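Speaker notes – Cokonham session, January 7, 2024

Slide 1. Start with the number. Grodari says 2947 firms are "building on" its ledger. Pause. Ask the room who has used one of them. Expect few hands.

Slide 2. Where the figure comes from. It counts every company that ticked a box on the sign-up form. No product needed, no code, no customers. I wrote to ask how many had put a single live transaction through and got a brochure back.

Slide 3. My own small check. I picked 100 names from the list and looked for anything a member of the public could use. Found 30 with a working website. Of those, 18 said what the ledger was for. Read two of the descriptions out, slowly. Don't do the voice.
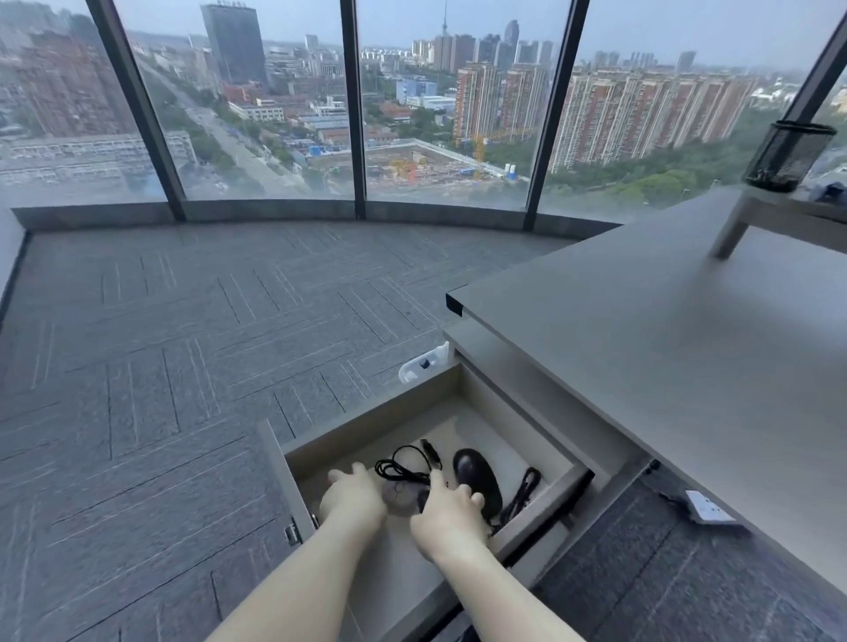
Lorna Innes thinks I'm being unfair, and wrote back after reading the draft that every new register looks padded at first, that shared records between suppliers are dull work which rarely shows up on a public website, and that I should have rung the firms. Fair point on the ringing. I still say a firm doing dull work can tell us what it is.

Slide 4. Zamani pilot. Be careful with this one – they did build something, and it ran. But ask what it did that an ordinary shared database couldn't. The Brorkgate people had no answer when I put it to them.

Slide 5. Next count is due in February. If it's gone up, ask what was counted.

Questions. Archie Yule will bring up land records. Let him finish, then go back to slide 3.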